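Moving a tired sourdough starter to a new house — do you keep the old routine?

Home and Table board > Bread and Baking

mapleandrye
Hello all, longtime reader and only an occasional poster, so please be patient with me if this has been covered. We moved in January from a drafty old farmhouse outside Jullville to a much newer place in Jindville, and my starter has not been itself ever since. I've had it going for 11 years. In the old kitchen I fed it at 9 in the morning, it would be up over the rubber band by early afternoon, and I could mix dough before supper without giving it a second thought. In the new kitchen it sits there. It bubbles a little, it smells more like nail polish than I'd like, and by bedtime it has maybe crept up half the distance it used to.

Same flour, same jar, same wooden spoon, same me. The only thing I can point to is the house. The new one is on town water and the old one had a well. My husband thinks I'm imagining things and that bread is bread (he does eat it, I'll give him that). Has anyone else had a starter sulk after a move? Did you change how you feed it or just wait it out?

cliffs_oven
Welcome, and congratulations on the new house! I would bet a good loaf it's the water. Town water usually has chlorine or chloramine in it, and after 11 years on a well your little colony has never had to deal with either one. Try a jug of plain bottled spring water for a week and change nothing else. If it perks up you have your answer, and if it doesn't you're out the price of a jug or two.

I went through the same thing when my wife and I moved off her parents' place, and I spent a month fussing with flours before my brother told me to try different water. It was a humbling month.

Clifford Ross

doughnutgeraldine
I'm going to disagree with Clifford, kindly, because I've baked on town water in four different towns and never once had a starter care. People blame water for everything. What I would look at is the nail polish smell. That is a hungry starter, plain and simple. If anything the new kitchen may be warmer at night than the farmhouse was, so it's eating through its food while you sleep and then it's worn out by morning when you come along with the flour. A once-a-day feeding that was fine in a cold drafty kitchen may be nowhere near enough in a snug one.

Feed it 2 times a day for a week, morning and night, and throw away more than feels polite. I keep only a spoonful each time.

mapleandrye
Oh, that's a thought I hadn't had at all. We do keep this house warmer, mostly because we can. At the farmhouse you could see your breath in the pantry some mornings. But if it's eating faster, wouldn't it be rising faster too? That's the part I can't square.

doughnutgeraldine
It probably is rising faster, just not when you're looking! Put a bit of tape on the jar and check it before you go to bed and again if you get up in the night. You may find a smear on the glass well above where it's sitting in the morning. That smear is where it got to before it fell.

pantry_owl
I have a foot in both camps here. My mother baked for the church suppers for years and she always left a pitcher of tap water out on the counter overnight before she used it for bread. I still do it, out of habit as much as anything. That takes care of plain chlorine but as I understand it chloramine won't leave that way, so it's worth calling your water office and asking which one they use. The lady at ours was very nice about it and seemed glad to get a question that wasn't about a bill.

Could I ask what flour you're using? You said the same flour, but is it the same bag?

mapleandrye
Half whole rye from Nguyen and half ordinary bread flour. Nguyen is the little grocery with the bulk bins in Jullville, and I stocked up before we left because I wasn't sure what I'd find here. So it is the same bag, more or less. I have it in a bin in the hall closet.

pantry_owl
Next to the furnace, by any chance?

mapleandrye
...the furnace is on the other side of that wall, yes. Oh dear.

cliffs_oven
Well now! Whole rye goes stale quicker than white because of the oil in it, and a warm closet won't help. Give the bin a good sniff. Fresh rye smells sweet and a little like hay. If it smells like old crayons, out it goes.

I'm not giving up on the water, mind you.

farkero_fan
Coming at this from the opposite end — I'd quit babying it. I bought a Farkero proofing box two winters ago, the small one, and I've come to think most starter trouble is just temperature wandering up and down all day. Set it at one number and leave it. Mine has never missed a beat.

doughnutgeraldine
I'm sure it's a lovely box, but people made bread for a very long time with a shelf and a dish towel. She doesn't need to buy anything yet. Let her feed it twice a day first and then see.

farkero_fan
Fair enough, I didn't mean she had to run out and get one. An oven with just the light on does nearly the same job. Only leave yourself a note on the door so you don't preheat it with the jar inside. Ask me how I know.

pantry_owl
Oh no. Was it the whole jar?

farkero_fan
Whole jar, lid and all. I had a backup in the freezer, thank goodness, dried flakes in an envelope. If you do one thing this week, mapleandrye, spread a thin layer on parchment, let it dry, and put it away somewhere safe.

mapleandrye
I am writing all of this down. The plan is fresh rye, two feedings a day, and spring water, and I know Geraldine will say I'm changing everything at once and won't learn a thing from it.

doughnutgeraldine
I will say exactly that! But I'd rather you had bread. Do the feedings and the flour first, and save the water for the second week if you can stand to. Then Clifford and I can find out which of us owes the other an apology.

cliffs_oven
I'll agree to those terms.

mapleandrye
Back with news. The old rye did smell of crayons, and I've put the whole bin on the compost. I found a decent whole rye at the feed and grain store of all places. After nine days of two feedings a day it doubled by lunchtime, and I got a bit teary over a jar of paste, which my husband will be bringing up at family dinners for years. I haven't touched the water yet. The nail polish smell is gone and it's back to something like yogurt and apples.

The first loaf was a touch flat, mostly my impatience, but the second was lovely and we ate it with nothing on it but butter. I've also moved the jar away from the stove and down to the quiet end of the counter, where it seems happier. 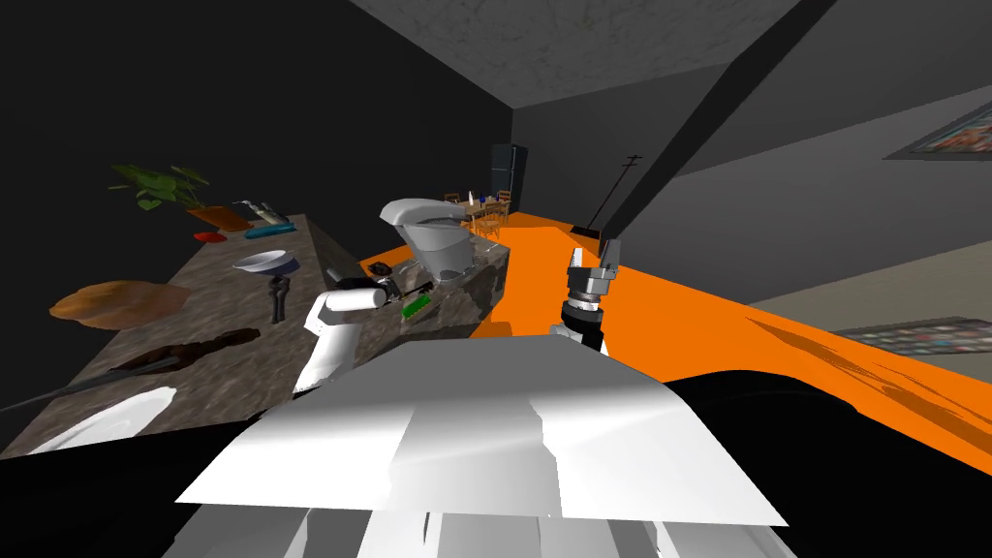
I'm going to keep up the twice-a-day feeding until spring and then see whether it will put up with one. The dried flakes are in an envelope behind the frozen peas, labeled in big letters so they don't get thrown out. Geraldine, I think this round is yours, but I've got a jug of spring water in the pantry and I'll try it next week out of loyalty to Clifford.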